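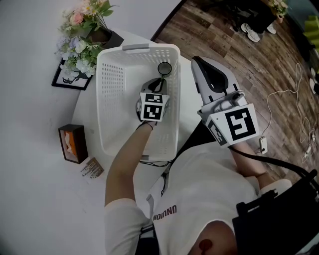
Surachet Thongdee objected, on reading our draft, that we had blamed the grippers for a fault in the bookkeeping, and that a lost marker is only dangerous when the software hides it. We think he is half right.

Figure 4. Handheld grippers in use at the table, with the left one inside the basket and a small magnifying glass between its jaws. Both carry printed markers for pose tracking.

5.2 Silent tracking loss

The Hakham set was released as 1,225 demonstrations, all marked valid. We replayed 1,000 of them and found 93 in which the recorded path of at least one gripper could not have been made by a human arm. In 87 of these the jump came while a gripper was inside or behind a container. The tracker lost the marker block, guessed a pose, and wrote the guess to the log with no flag.

The usual answer is that a policy trained on enough data will average such errors away. We have seen no evidence for this. Our arm, trained on the full set, drove its wrist into the basket wall and kept pushing until the force limit tripped. Removing the bad runs made the fault rarer but did not end it, and we can't rule out a second cause in the Kruger controller.

Thongdee would keep the bad runs and label them. That may work for training. It does nothing for a lab that has already downloaded the August release and trusts the valid column.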